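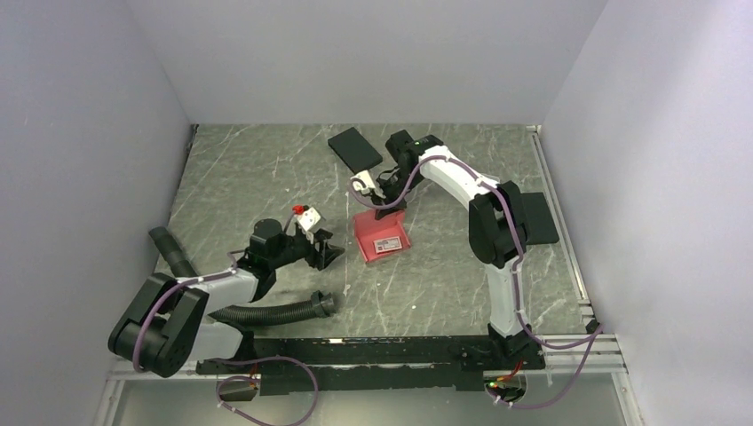 Wrist cable on the right arm of cell 2 is rerouted and the arm is back in service. The fault Định Lại wrote up in September was an intermittent encoder dropout at the wrist, always with the arm reaching toward the back wall. I swapped the joint module first, which was a waste of an evening. The fault stayed. The purple cable now goes from the gripper along the upper arm, around the shoulder joint and down the vertical link. The left arm has its loop on the outside, wrist to base, and I have not touched it.

Định Lại wrote:

> Right arm dropped out again at 20 cycles, then ran 900 without
> a fault, then dropped out twice before lunch. Controller log
> gives code 2798 each time. The Stoker manual lists that as
> "encoder frame lost" and says to replace the joint.
> Before I order one from Rokwood, has anyone seen this be the
> cable? Also, do you re-zero after a cable change or only after
> a joint change?

It was the cable, or more exactly the connector at the wrist end. With the old routing the cable went tight before the shoulder reached its limit and pulled the plug sideways. Resistance was fine with the arm parked and went open with the arm extended, so a bench check will not find it.

What I did, in order:

Power off at the supply, arm supported by hand. There are no brakes on these.
New cable, plugged in at the wrist first.
Jogged every joint to both limits at the lowest speed before fixing anything down.
Ties snug, still able to slide under a thumb. The Chu ties we had were too wide for the link, so I used the narrow ones.

On re-zeroing: only after a joint change in principle, but I did it anyway - the Zedus config tool takes a minute and the wrist came up slightly off.

It has done 2798 cycles since, same number as the error code by pure accident, with no dropouts logged. I would hold the Rokwood order. The joint module I took out is good and is back in the spares drawer, tagged.

Still open: the mounting rail bolts on the right base want checking for torque. I did not have the long key.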